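About Pusby

Hello, and thanks for wandering over to this page. Most people who get this far are either thinking about one of our kitchen practice packs for a robot they already own, or they have a niece who works here and want to see if she's mentioned. We'll try to look after both.

Pusby makes simulated kitchens. A customer with a robot arm on a bench somewhere sends it to us in digital form, we set it down in front of a stove or a sink or a row of cupboards, and it gets to practise turning things, opening things and putting things away for as many hours as the customer cares to pay the electricity for. When it has had enough of that, it goes back to the real bench and the real work begins. We're a small outfit, we've been at it a fair while now, and we still get a bit excited when a door hinge behaves itself.

The company started in Amber Postma's spare room, in a November that everyone who was there remembers as very cold (the heater was on the same circuit as the computer, so it was one or the other). Amber had spent years fitting out real kitchens before she went back to school for programming, and she had strong feelings about how far a drawer should come out before it stops. Those feelings are still the backbone of the product. Our first customer, Viluvden, wanted four cupboards and a tap. They got six cupboards, because Amber couldn't leave the corner empty, and they've been with us ever since.

Our main product is called Blackwood, and it's a library of 146 kitchens. Each one can be loaded as it comes or mixed about, with the counter colours, the appliances and the layout swapped from one run to the next so that the robot doesn't simply memorise a single room. On top of the kitchens sit 78 tasks, and these are what most customers really come to us for. Some are as plain as closing a door. Others ask for a whole string of small jobs in the right order, and those can keep a good team busy for weeks.

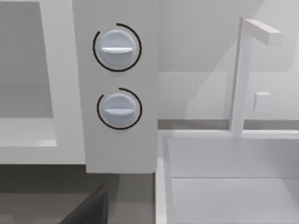 Knobs are where we've spent more of our lives than we'd like to admit. A knob is such an ordinary thing to a person, and you can turn one with a tea towel over your shoulder while talking to somebody in the next room. For an arm it's a question of where to take hold, how hard to squeeze, which way to go and when to leave off, and if the stiffness in the simulation is wrong then everything learned there is a bit wrong too. So we measured a lot of them. Amber drove around to second-hand appliance yards with a spring scale and a notebook, and came home with figures for 107 different controls, all of which are now in the library under names that only she fully understands. "Beige one, sticky" is a favourite around the office.

We keep the look of our kitchens fairly plain in the standard edition. Pale walls, simple shapes, soft shading. It runs quickly on modest machines, and it lets you see what your robot is doing without a lot of decoration in the way. Customers who need fancier surfaces for their camera work can add the Hillov pack, which brings in wood grain, tile, fingerprints, afternoon light and so on. Plenty of people begin with the plain edition and add Hillov later in the project, and we take what you've already paid off the price when you do.

Everyone who buys from us gets a proper person to write to. We answer support mail in the order it arrives, and around 600 messages came through last year, ranging from very clever questions about contact forces to one that just said "fridge is upside down". (It was. We fixed it that afternoon, and sent an apology and some biscuits.) If you're a school or a community college, please ask for the teaching licence, as it costs a good deal less and comes with lesson notes that Amber wrote herself and is quite proud of.

If you'd like to try before you buy, the trial includes three kitchens and a dozen tasks, and you can keep it for as long as you like. Send us a note with the make of your arm and the sort of work you have in mind and we'll set it up for you. Visitors are welcome too, though do let us know you're coming so we can clear a chair.

Page last updated 11 May 2026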